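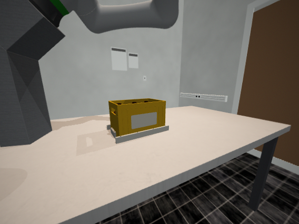 Attachment 1: layout render, arm and bottle crate on table, as submitted with the ticket

Ticket: pre-purchase query, crate handling cell
Raised by: Roxana Agudelo, planning, Vimadley
Assigned to: Wálter Ñahui, Kener applications support
Second line: Cristian Llanos
Category: simulation / quotation support
Priority: normal
Status: closed, one item carried over to the order

Problem as reported
We are budgeting for a bottle crate cell at the Villanueva site and have been using your layout package to decide what to buy. The quotation lists one arm, one pedestal, one table and one crate locating frame. In the simulation the job runs from start to finish at the slow setting. When I raise the speed to the figure used in the quotation, the run stops on the approach to the crate with "reach margin below limit". I need to know whether this is a fault in the model or whether we have priced the wrong arm. The longer arm would put us over the capital limit for June and the request would have to go back to Eliécer Alvarado for approval.

Kener, W. Ñahui
Thanks for the model and the log. Please send the following:
- package version and the arm library version (Help, then About, second tab)
- the cell file with the gripper still attached in the tree, even if it is hidden
- crate drawing, with outside dimensions and gross weight when full
- the cycle rate you are planning on, in crates per hour

Vimadley, R. Agudelo
Cell file and crate drawing uploaded. The planned rate is 50 crates per hour on a single shift. Gross weight is on sheet 2 of the drawing. I do not have access to the About page under our licence, so Yurani Arboleda in IT will reply with the versions.

Vimadley, Y. Arboleda
Package is current. Arm library is one release behind. The update server was blocked by our proxy and I have now opened it. Please confirm before I update, as Roxana has other cells saved in the same library.

Kener, W. Ñahui
Leave the library as it is until we have reproduced the fault. Opened your file on our bench machine with the same library version. The fault appears at the same step. Findings so far:

1. The limit is not a collision. The clearance check between arm, table and crate passes at every step.
2. The reach margin is worked out from the tool point. Your tool offset is entered as 23 cm. The data sheet for the gripper on the quotation gives a shorter offset with the standard flange.
3. The locating frame was added to the file after the pick points were taught. The crate moved with the frame and the pick points did not.

Items 2 and 3 both use up margin. At slow speed the package applies a smaller margin and the run gets through.

Vimadley, R. Agudelo
Item 3 is correct, I put the frame in last. On item 2, the 23 cm includes an adapter plate from Jemel which we were told we would need. It is on a separate line of their quotation. Is it required?

Kener, W. Ñahui
Passed to C. Llanos.

Kener, C. Llanos
The adapter is for the older flange pattern. The arm on your quotation takes the gripper directly. You can take the Jemel plate off the budget unless you want to share the gripper with an existing arm on site. Please confirm either way.

Vimadley, R. Agudelo
No existing arm at Villanueva. Removing the plate. I have corrected the tool offset and taught the pick points again with the crate in its frame. Second render uploaded from the corrected file.

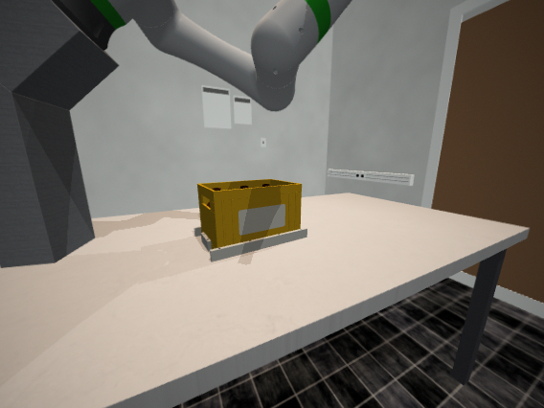

Attachment 2: corrected cell file, arm over the table, crate on its tray

Kener, W. Ñahui
Ran the corrected file at the quoted speed. No stop on approach. The margin is above the limit at all pick points, with the lowest value at the far corner of the crate. Two remarks for the purchase request:

- The table in the model is the long version. The quotation is for the short one. The reach result holds for both, but the short table leaves less room to set a second crate down. Please check which you intend to buy.
- The door and the wall sockets are in the model as room geometry only. The package does not check door swing or cable runs. Your site survey should cover both before the pedestal position is fixed.

Vimadley, R. Agudelo
Long table. I will ask sales for a revised quotation. With the plate removed and the long table added we stay under the limit, so the request does not need to go back to Eliécer. Can the library be updated now?

Kener, W. Ñahui
Yes. Export the other cells first, update, then reopen each one and run the reach check again. Saved results do not carry over between library versions.

Vimadley, Y. Arboleda
Exported, updated, reopened. The crate cell passes. One unrelated cell asks for a missing conveyor part, which I will raise as a separate ticket.

Resolution
Cause: wrong tool offset (adapter plate not needed) and pick points taught before the locating frame was added. No fault found in the package. Arm size on the quotation confirmed as suitable for 50 crates per hour.
Carried over: table length to be corrected on the order, sales to confirm with R. Agudelo.

Closed by W. Ñahui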